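The Slow Death of the Signature

My bank wrote in December to say that my signature no longer matched my signature. The one they had on file was from a young person with ambitions and a very large capital L. The one on my latest form looked like a hair on a photocopier.

I went to the Grallham branch to sort it out. A clerk asked me to sign my name 12 times, and I managed 12 different men. She kept the ninth, which she said had "some feeling in it."

Handwriting used to be a thing you were graded on. I got a 2 out of 5 at school in Lunby, and my mother kept the report in a drawer, presumably as evidence. Now I write birthday cards, grocery lists and the word "sorry" on notes left under windshield wipers.
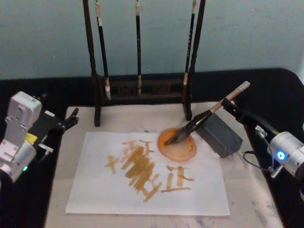
Timo Lenz
Contributing writer

The cure, I was told, was an evening class. Colette Masson teaches one above the Le Goff bakery, and she starts everybody on a single straight line. We drew it for an hour. Mine had a bend in it like a country road avoiding a farm.

"You are in a hurry to be finished," she said, looking at it upside down.

I was. I had parked badly.

By week five I could write a lowercase "a" that strangers recognized. By week nine I had bought a bottle of Udik ink, a pen that cost more than my shoes, and a blotter, and had ruined a shirt with two of them. I also sent my sister a letter, four pages, all legible. She called right away to ask if I was ill.

The bank has asked for a new specimen. I've been practicing the L.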